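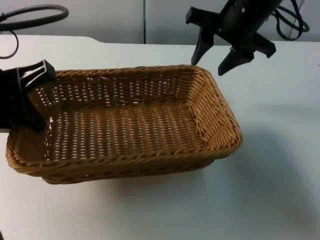
A shallow woven basket with a braided rim.

How to Clean and Refinish Old Wicker Baskets

By Aurora Baptista
Nov 29, 2023

95 shares | 12 comments

Most wicker that gets thrown out is only dirty. Dust packs into the weave, kitchen grease settles on top of it, and after a few years the whole piece looks gray and feels sticky. A wash and a light coat of finish will fix that in a weekend, and most of the weekend is drying time.

These steps are for baskets and trays made from willow, rattan or reed. They work for both natural and stained pieces. Painted baskets can be washed the same way, but skip the oil section and go straight to touch-up.

Check what you have

Wicker is the name of the weave, so the word alone doesn't tell you what the basket is made of. Before you put water on anything, find out which material you are dealing with.

Rattan and reed come from the same plant. Reed is the inner core, and it is round or flat, slightly fuzzy, and takes stain well. Rattan used with its skin on is glossy and hardly absorbs anything. Willow is a thin branch, so it tapers, and you can often find small bumps where the buds were. All three can be washed.

Paper fiber is the one to watch for. It is twisted paper, often with a wire inside, and it was used a lot on furniture and on sewing baskets. Look for a loose end under the rim and untwist it a little with a fingernail. If it opens up into a flat strip of paper, do not soak it. Wipe it with a barely damp cloth and let it dry fast. Seagrass and water hyacinth should be treated the same way, as they go moldy if they stay wet.

Plastic wicker can be hosed off and needs no finish at all.

What you need

A vacuum with a brush attachment
A soft paintbrush, one inch wide
An old toothbrush
Mild dish soap
White vinegar
Two buckets or a bathtub
Old towels
Fine sandpaper, 220 grit
Boiled linseed oil or a clear water-based finish
Lint-free rags
Wood glue and a few clothespins for repairs

I use Nieminen reed oil, which is linseed based and comes in a small can. Any boiled linseed oil from the hardware store will do the same job. Do not use raw linseed oil. It stays tacky for weeks.

Step 1. Remove the dry dirt

Do this outside if you can. Turn the basket upside down and tap the bottom with your palm. Turn it over and tap again. Then vacuum both faces with the brush attachment, going along the strands first and across them second.

Work the dry paintbrush into the gaps and under the rim. Braided rims hold more dust than any other part of a basket, and if it gets wet before you brush it out it turns to mud and dries in place. Spend a few extra minutes there.

Step 2. Wash

Fill one bucket with lukewarm water and a teaspoon of dish soap per gallon. Fill the other with plain water. If the basket smells musty, add half a cup of vinegar to the plain water.

Dip the toothbrush in the soapy water, shake it off, and scrub a small section at a time. Open weaves go quickly. Tight ones need the bristles pushed in from both sides. Change the water when it turns brown. A basket that lived on top of a refrigerator may take three changes.

For grease that won't move, rub a drop of undiluted soap into the spot, wait ten minutes, and scrub again. Don't use bleach on natural fiber. It lightens the strands unevenly and leaves them weak.

Rinse with a wet rag or dip the whole basket once in the clean bucket. Keep it under for a few seconds only.

Step 3. Reshape while damp

Damp reed and willow will bend, so this is the time to fix a tray that rocks or a side that has been pushed in. Set the basket on a flat surface and press the corners down. If one corner lifts, put a plate on the bottom with a couple of cans on top of it. For a side that leans inward, wedge rolled towels inside until it stands where you want it.

If the strands creak or feel stiff, they are too dry to bend. Lay a wet towel over the spot for half an hour and try again. Sloped sides are meant to lean out, so check that both long sides lean the same amount before you leave it.

Step 4. Dry

Blot with towels, then leave the basket in a room with moving air. A fan pointed across it helps. Keep it out of direct sun and away from heaters, as fast drying splits the strands. Below 70 degrees, allow two full days. In a warm room, one day is usually enough, but check the underside of the rim, where it stays damp the longest. If it feels cool to the touch there, wait.

Step 5. Repair loose and broken strands

Small jobs only. A loose end can be tucked back behind the next upright with the tip of a butter knife. Put a dot of wood glue under it and hold it with a clothespin until the glue sets.

For a broken strand, cut a new piece of reed in the same width, long enough to pass two uprights beyond the break on each side. Soak it for twenty minutes. Weave it in directly over the old one, following the same over and under, and tuck the ends inside. You don't have to pull the old piece out. Once the new one is dry, trim it flush.

Flat and round reed is sold in coils by width. I order from Jirent, and one coil has lasted me for years of small repairs. Measure the old strand with calipers if you have them, or take the broken piece with you to a craft store and match it by hand.

If the rim itself has come apart over more than a few inches, that is a different job and it needs its own page.

Step 6. Sand the fuzz

Washing raises small hairs on reed. Fold the 220 grit paper and go over them lightly, always in the direction of the strand. Two or three passes are enough. Wipe off the dust with a dry cloth — a tack cloth leaves wax, and the oil won't go in evenly after that.

Skip this step on rattan with its skin on. Sanding takes the shine off and you can't put it back.

Step 7. Finish

Oil is the easier finish to apply and the easier one to renew. Thin it half and half with mineral spirits for the first coat. Brush it on sparingly, starting with the inside, and get it into the crossings. Wait fifteen minutes and wipe away everything that hasn't soaked in. Leave it overnight. If the basket looks dull in patches the next day, add a second thin coat.

Expect the color to deepen by a shade or two. Pale willow turns honey colored. Test on the bottom first if that matters to you.

Spread oily rags flat outdoors to dry, or put them in a metal can filled with water and a lid on top. Linseed rags that are balled up in the trash can catch fire by themselves.

A clear water-based finish is the better choice for anything that has to stay light in color. Use satin, brush on one thin coat, and pick drips out of the gaps with a dry brush before they set.

For bread or fruit, leave the basket unfinished or line it with a cloth.

Keeping it clean

Vacuum once a month. Once a year, wipe with a damp rag and let it dry. In houses with forced-air heat, mist lightly with water in December and again toward the end of winter, so the strands don't turn brittle. Don't store baskets in plastic bags. A cotton pillowcase keeps the dust off and lets air in.

Avoid lifting a loaded tray basket by one edge of the rim. Carry it from underneath.

Filed under: Cleaning, Repairs
289 people saved this page

Related
How to Re-Cane a Chair Seat
Removing Candle Wax From Wood
Flareditz Furniture Wax: What It Works On and What It Doesn't
Rim Repair for Braided Baskets
A Day at the Trerkgate Flea Market
Getting the Smell Out of an Old Dresser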